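The Ironing Pile and Other January Jobs

I've been meaning to put this gallery up for ages, and a wet January has finally given me the push. It's all from our first winter in the house at Clavalach – a small place, a lot of fabric, and one living room table that ends up doing everything. Meals, sewing, post, jigsaws, you name it. Mali Owen asked me to show more of the everyday stuff and less of the finished cushions (fair enough, Mali!), so this page is for the everyday stuff.

The table is where all our folding happens, mostly for want of anywhere better. I love the colour of it, that warm orangey brown with the little dark flecks, and stripes look lovely against it. Plain white cloth just looks cold on there, I've tried.

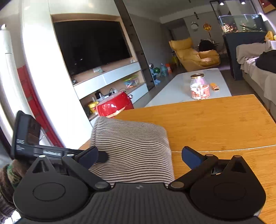
Striped cloth on the living room table, all soft waves and not a flat edge in sight.

I do have a weakness for a narrow stripe. Cream or beige with a thin dark line goes with everything we own, and it hides a tea stain far better than it has any right to. The trouble comes when you fold it. A plain cloth can be a bit wonky and you'd never know, but with stripes you see every wobble straight away. Gwawr Penry taught me to pick one stripe near the middle and follow it all the way along with my finger before making the first fold – it takes seconds and I still forget half the time.

My other tip is to leave the heap alone for a bit! I used to attack it with the flat of my hand the moment it landed. Now I find two corners, give it one good shake and let it settle.

Arwel Wogan wanted to know how much of this lives in the cupboard. Six striped ones at the last turn-out, Arwel, and seven if you count the one I've promised to Heike Voß for her picnic basket. She'll get it once it's hemmed.

Curtains next, if the rain keeps up.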